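Talley Street Kitchen: The Tables

Gallery — posted 2023-08-13

Gemechu Woldegiorgis and I spent most of April sanding and oiling the tables for the shared kitchen on Talley Street. Suryani Pelupessy picked the chairs and paid for the first can of oil. These are my notes on the tables, in the order we finished them.

The Jalholm table came first. It seats five and had a burn mark near one end that took two evenings to sand out. It now stands by the back door.

The Yeo bench went next. We cut 30 inches off the length so the pantry door could open all the way. The offcut became a shelf for the spice jars.

The long Kidar table needed new feet — the old ones had been glued on crooked. It cost us $523 with delivery, more than everything else put together. 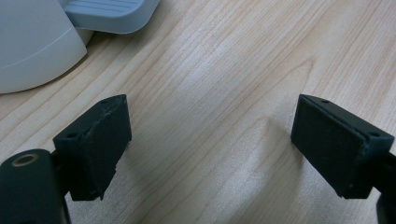

The appliance table gets the most use, and Gemechu wanted the top kept light to match the cupboards. We sanded it lightly and left the color alone. The grain is pale and fine, with a few longer curved lines in it, and it takes a soft shine across the middle next to the white appliance. Wipe it with a damp cloth, then a dry one. Please don't use the green scrubbing pads on any of the tops. Spare cloths are in the second drawer.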